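How to Get the Musty Smell Out of an Old Wood Cabinet

Updated 7/30/18

Every secondhand cabinet comes with a free smell. Sometimes it's mothballs, sometimes it's a basement two owners ago, and sometimes it's a mix that I can only call "aunt." The seller will tell you they never noticed it. They may well be telling the truth, having lived with it since the Ford administration.

Mine cost $23 at the Narnar flea market and smelled like a wet paperback. It took me most of a week to fix, nearly all of which was waiting.

What you need

White vinegar, the cheap jug
Mild dish soap or a wood soap (I use Dutine)
A stack of rags you don't love
A vacuum with a brush attachment
Baking soda or activated charcoal
Clear shellac, only if it comes to that

Step 1. Empty it completely

Take out the drawers and shelves. Peel off any shelf paper, which is usually the worst offender and will come up in pieces the size of a postage stamp. Warm stubborn adhesive with a hair dryer on low and scrape with a plastic card. You'll find a button, a dead battery and a key to nothing.

Step 2. Vacuum

Get the corners, the runners and the underside of the top. Then tip the drawers over and do the bottoms. If you see fuzzy growth, move the job outdoors and wear a mask.

Step 3. Wipe it down

Mix one part vinegar with one part water. Dampen a rag, wring it out until it feels almost pointless, and wipe the inside surfaces with the grain. Don't soak anything. Bare wood drinks, and veneer holds a grudge. Try a hidden spot first if you plan to go anywhere near the finish, and use the soap on the outside instead.

Your room will now smell like a salad. This passes.

Step 4. Dry it

Leave the doors open and point a fan inside for a full day. Two is better. Sun works well on drawers and loose shelves, but 2 hours at a time is plenty, or they'll start to cup.

Step 5. Absorb what's left

Put a bowl of baking soda or charcoal on each level, shut the doors and walk away for three days. I've also tried the Drallent charcoal bags. They do what a bowl of charcoal does and look tidier about it.
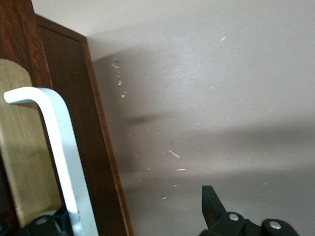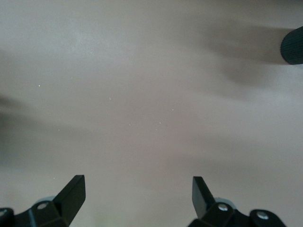 Posted by R. Ulloa

Step 6. Sniff test

Close everything up overnight and smell it first thing in the morning, before coffee. If it's faint, repeat step 5. If it's as strong as the day you hauled it home, the smell is down in the raw wood and you'll have to seal it in. Two thin coats of shellac on the unfinished inside surfaces will do it. Sand lightly between coats and keep a window open.

Wait until the shellac is fully dry before you put linens back. I once had to peel a pillowcase off a shelf, and the shelf kept the monogram.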